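Native Plants & Trees > Understory and Small Trees
Topic: Possumhaw or yaupon for a shady north side?

tduinne_dunne
I have a strip on the north side of the house, under two post oaks, that gets a little morning sun until ten or so. Soil is sandy loam, slightly acid, and it stays damp after rain but drains by the next day. I want one small tree there, something with berries for the birds. The nursery in Mirnley has possumhaw and yaupon in 5 gallon pots at the same price. I'm leaning possumhaw because I like the bare branches with fruit on them. Would it berry in that much shade?
Treasa

quezada_t
It will live there. Berries will be thin. Possumhaw flowers on the side that gets light, and mine under oaks fruits only on the outer limbs. Yaupon does a bit better in shade but not by a lot. Also make sure you buy a female. If the pot isn't labeled, wait until you can see fruit on it.

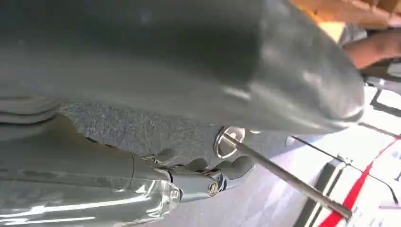 Possumhaw roots don't like being buried, and that is where most people lose them. Dig the hole as deep as the pot and no deeper, and set the crown a little above grade. As for mulch, I use screened pine bark fines, and the texture to look for is grainy and speckled gray, like the rough dark band under the smooth rounded part there, only looser. Big nuggets float off in the first hard rain. Keep it a hand's width back from the trunk.
Leopoldo M.

quezada_t
Agree on the depth. I don't agree on pine bark under post oaks. The oaks drop enough leaves to do the job and they resent having anything hauled in over their roots. Leave the litter where it falls.

leopoldo_m
One ring of bark around one small tree won't hurt an oak. I've done it at three places. What hurts post oaks is digging and summer water.

quezada_t
Summer water is my point. She will have to water a new possumhaw through its first summer, and that water goes to the oaks too. I lost a post oak that way. It took 2 years to die and by then it was too late to do anything.

tduinne_dunne
I hadn't thought about the oaks. They are the reason we bought the house. How far out should I stay?

simard_l
Outside the drip line if you can. If you can't, go small. A one gallon plant needs a smaller hole and much less water than a five gallon, and it catches up. I planted both sizes the same fall and could not tell them apart after a few years. Hand water at the base, no sprinkler.

On yaupon, one thing in its favor is that it's evergreen, so it screens the wall. Against it, it suckers. You will be cutting suckers every spring.

kashindye
Has anyone mentioned rusty blackhaw? It takes more shade than either of these, flowers well, and turns dark red in fall. The fruit is blue-black and the birds do eat it. There is a good stand along the creek trail at Cirnodport, all of it under big oaks.

leopoldo_m
Blackhaw is slow. I have one that put on a foot in its first three years.

kashindye
Slow is fine on the north side of a house. It won't need pruning off the eaves. 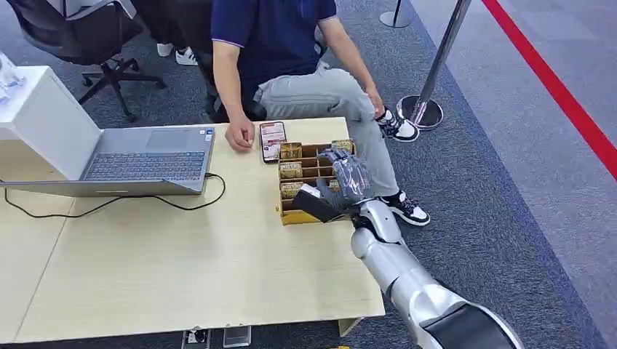 Phone, divider tray and light wooden table.

simard_l
For anyone growing these from seed, clean the pulp off and sow outdoors in fall. Possumhaw can sit until the second spring before it shows. Blackhaw puts down a root the first year and a top the next, so don't throw out the flat. I sowed 400 last time and kept the flats under hardware cloth on account of squirrels.

quezada_t
I'd second the blackhaw, for what it's worth. It wants the same soil as the oaks and it can go dry in summer once it's settled.

tduinne_dunne
Went back to Mirnley. They had one rusty blackhaw in a one gallon, a bit leggy. I bought it and it will go just past the drip line on the east end, where it gets the longer sun. No bark for now, just the leaves. If there is room later I'll put a female possumhaw by the driveway, in the open.

leopoldo_m
Good choice of spot. I would still use the bark.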